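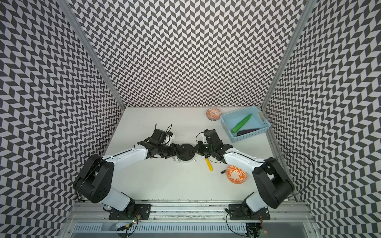 *Two arms at the table, with a round black disc in one gripper.*

# Trasham district race: Tuesday candidate forum

**zodier_resident**
The Sedov campaign reports that 805 residents attended the forum in Trasham. The hall is licensed for 585. I request that the campaign correct its statement.

**ward47_clerk**
The figure includes residents who listened from the lawn. The campaign's notice states this in its second paragraph.

**zodier_resident**
I have read the second paragraph. It refers to "those present," and a reader would take that to mean the hall. The Petkov campaign made a similar claim of 1000 in February and was rightly criticized.

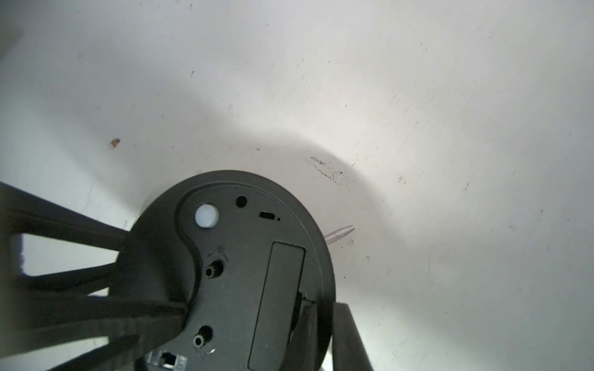 Yesenia Rosales

I write as a member of the Petkov campaign's county staff. Our February figure covered three stops, and we amended the notice the same evening. We ask that the Sedov campaign do likewise.

**ward47_clerk**
The amendment appeared only after two newspapers had printed the number. I do not consider the cases equal.

**millroad_voter**
May I ask that members return to the road levy? Both candidates were questioned on it at 7:30 p.m., and neither gave a rate.

**zodier_resident**
Mr. Sedov did give a rate. He withdrew it when asked about Zodier.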